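Himel Coatings Releases Low-Odor Waterborne Stain System for Dark Interior Woodwork

Takura 5 line covers cabinets, doors and wall panels; first shipments to finishing shops begin in November

Himel Coatings today released Takura 5, a waterborne stain and topcoat system for factory-applied finishes on interior woodwork. The system is made up of a penetrating stain, a sealer and a clear topcoat, and is sold to cabinet shops, door makers and millwork finishers. It replaces the solvent-based Takura 3 line, which will stay in production until current orders are filled.

The release follows 14 months of development at the company's Lammers plant, where the stain base was reworked to address two common complaints about waterborne products on dark colors: raised grain after the first coat, and uneven color where end grain meets face grain. Both faults are harder to hide as color gets deeper. In a dark brown or near-black finish, a small change in how much stain the wood takes up shows as a light line along a joint or panel edge.

Takura 5 uses a slower carrier than earlier Himel waterborne stains. The carrier holds the pigment open on the surface long enough to be wiped evenly and limits how far water moves into the cut fibers. Shops that now sand between the stain and sealer coats may be able to drop that step on closed-grain species such as maple and birch. Open-grain species, including oak and ash, still need a light scuff with fine abrasive after the sealer has dried.

Color Range

The line opens with 137 standard colors. Most are carried over from Takura 3 and have been rematched on maple, birch, red oak, white oak, walnut and cherry. Color chips from the older line should not be used to approve Takura 5 work. Although the names are the same, the waterborne base gives a slightly cooler tone in the mid-browns, and customers who need an exact match to installed woodwork should order a step panel on their own veneer.

Dark colors are grouped in a separate section of the color book. Each is shown at one coat and at two coats, with the topcoat applied, in flat, satin and semigloss. Himel has dropped the high-gloss option for this group. Gloss topcoats over very dark stain made small surface scratches more visible in wear testing, and demand for the sheen had been low for several years.

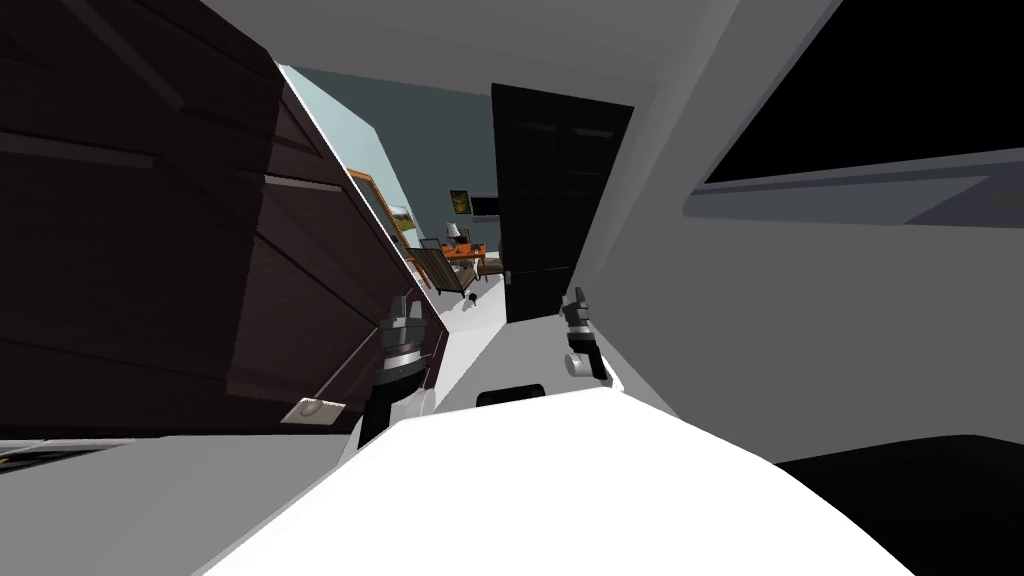
Custom matching is available for orders of one drum or more. Samples sent for matching should be at least as large as a sheet of letter paper, finished on the same species as the job, and marked with the direction of the grain. Matches are returned as a formula number and two sprayed panels. Once the customer signs one panel and sends it back, the formula is locked and kept on file at the Lammers plant.

Application

Takura 5 stain may be sprayed and wiped, sprayed without wiping, or applied by hand with a lint-free cloth. Spray-and-wipe gives the most even result on large door panels and is the method used for all color book samples. For no-wipe work, the stain should be reduced with clean water according to the technical data sheet and applied in two light passes. Heavy single passes will pool in recessed profiles and leave dark corners.

Work on frame-and-panel doors calls for some care in the order of application. The recessed edges around the panel should be sprayed first, followed by the panel face, then the rails, then the stiles. Loose panels should be stained before assembly wherever the shop schedule allows. Wood panels shrink in dry weather, and a panel stained after assembly can show a strip of bare wood along the groove during its first heating season.

Handles, latches, hinges and other hardware should be fitted after the topcoat has cured. Where a door must be drilled in advance, the holes should be plugged or masked so that stain does not collect inside them and run out under the sealer. Stain that has run in this way can be washed off with water while still open. After the sealer is on, the only remedy is to sand back and refinish the face.

The sealer is applied over dry stain at normal shop temperature and humidity. The topcoat is a two-part product and must be mixed with its hardener before use. Mixed material should be used within the same shift and should not be returned to the original container. Finished parts can be handled with clean gloves the same day and stacked with foam sheets between them the next day. Parts should not be wrapped in plastic film until the topcoat has reached full cure.

Surface Preparation

Final sanding for Takura 5 should be one grit coarser than for the solvent-based line. Wood sanded too fine closes at the surface and takes less stain, which makes dark colors hard to reach in one coat. Sanding dust should be removed by vacuum and not by tack cloth, as wax or oil left by some cloths will cause small round voids in a waterborne film.

Veneered panels and solid edges should be sanded to the same grit. Where the two differ, the solid parts will usually finish darker. A wash coat, sold separately, can be used on solid edges to bring them closer to the panel face. The wash coat is clear and does not count as a sealer coat.

Glue residue remains the most frequent cause of light spots in stained work. It should be removed before final sanding, with attention to inside corners and to the joint between rail and stile. A damp cloth passed over the part before staining will show most residue as a pale patch. The part must be fully dry before stain is applied.

Test Results

Himel tested the complete system on 271 panels in six wood species. Panels were checked for adhesion, resistance to household stains, resistance to heat and moisture, and color change under light. Each panel was compared with a matching panel finished in the solvent-based line.

Adhesion was equal to the earlier line on all species. Resistance to water, vinegar, coffee and cooking oil was also equal. Resistance to rubbing alcohol was better. Resistance to nail polish remover was slightly lower after long contact, and the data sheet has been written to reflect this. Color change under light was lower in the browns and unchanged in the grays. Two reds faded more than the target allowed and were removed from the color book before release.

Odor was not scored as part of the test program. The low-odor description refers to the reduced solvent content of the stain and sealer. Normal ventilation, gloves and eye protection are still required, and a suitable respirator must be worn when spraying the mixed topcoat. Safety data sheets are supplied with every order.

Care of Finished Woodwork

A care sheet for building owners and homeowners is packed with each shipment of topcoat, and finishers are asked to pass it on with the finished goods. Routine cleaning should be done with a soft cloth dampened with water and a small amount of mild dish soap, followed by a dry cloth. Wiping should follow the grain. Wax, silicone polish and cleaners that contain ammonia should not be used.

The lower edges of base cabinets need more frequent attention than the rest of the door. Floor washing leaves water along these edges, and a worn film there lets moisture into the end grain of the stiles. Worn spots can be touched up with matching stain and a small can of single-part clear coat, both offered in the Ovik touch-up kit. Kits are available in all dark colors at release, with the remaining colors to follow.

Packaging and Availability

The stain, sealer and topcoat are supplied in one-gallon cans, 5-gallon pails and drums. The topcoat hardener is supplied in matched quantities. All components must be protected from freezing in transit and storage. Pails that have frozen should not be thawed and used, even where the contents look normal after stirring.

First shipments leave the Lammers plant in November. Orders already placed for Takura 3 may be changed to Takura 5 without charge if the request is received before the order is mixed. Unopened pails of Takura 3 in standard colors can be returned for credit through the distributor that supplied them. The two lines should not be mixed or layered on the same part.

Color books, data sheets and sprayed sample panels can be requested from any Himel distributor. Technical support for finishing shops is available by telephone on working days, and on-site line trials can be arranged for customers changing over a full spray line.

About Himel Coatings

Himel Coatings makes stains, sealers and clear finishes for the cabinet, door and millwork trades. Its products are sold through independent distributors under the Takura and Ovik names. Production, color matching and product testing are carried out at the Lammers plant.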